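Plirnel Gripper Trials: breakfast table set
Released April 25, 2024

Hello, and thanks for stopping by! Plirnel is a small set of hand-held gripper recordings made to compare two kinds of fingertip on ordinary kitchen things. We used the Kavora soft tips and the stiffer Fairclough tips on the same tool, so the only part that changes is the bit that touches the object.

There are 35 recordings, split into 7 tasks. Handles are the ones we got most excited about — a curved handle is a lovely test of how far open you need to be before you close.

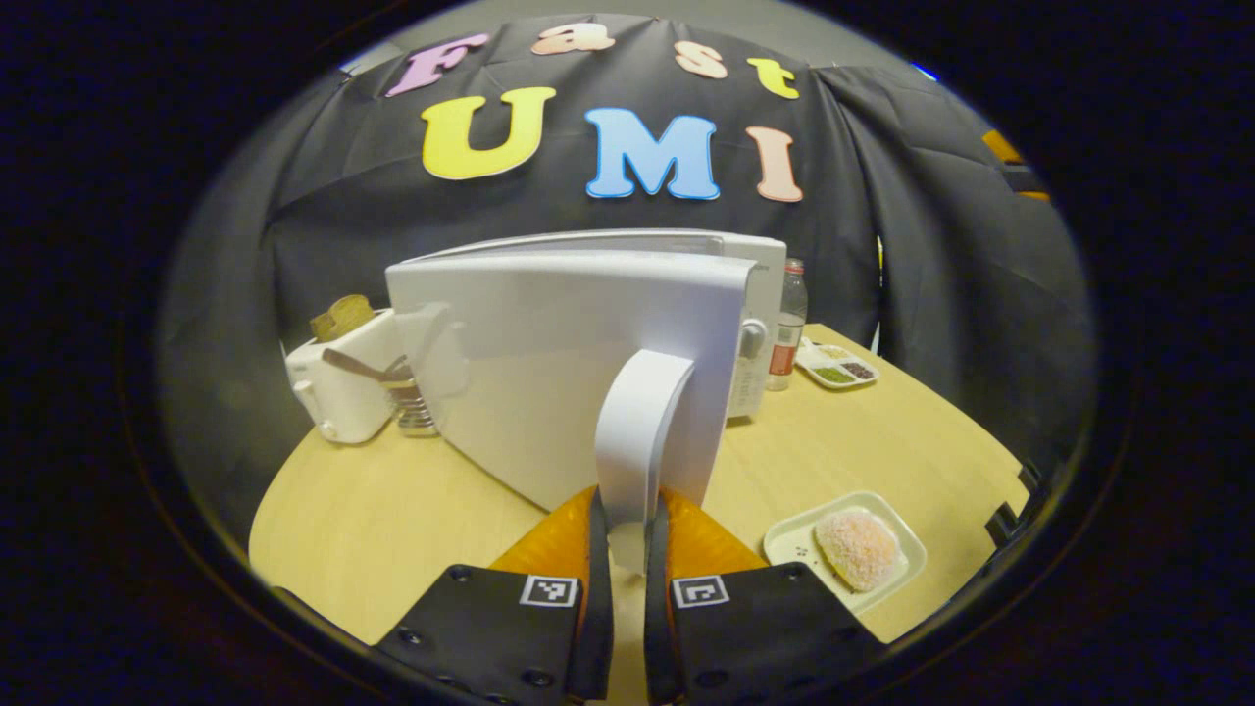

Can I use the recordings without the finger markers?
You can, but you lose the gripper width, and you would need to work it out from the video some other way.

What's in the folders

video/ wide-angle clips, one per recording
width/ finger opening over time, as plain CSV
notes/ our remarks on each grasp, typos included

Each task folder is named after the object and then the tips, so handle_kavora and handle_fairclough go side by side. The Vuvov loader reads both in one go, and it's a joy to scrub through them together.

Known problems

Timestamps in 2 of the Fairclough clips start late. Use the width file as the clock for those. A fix is planned for September, along with a third set of tips we can't wait to try.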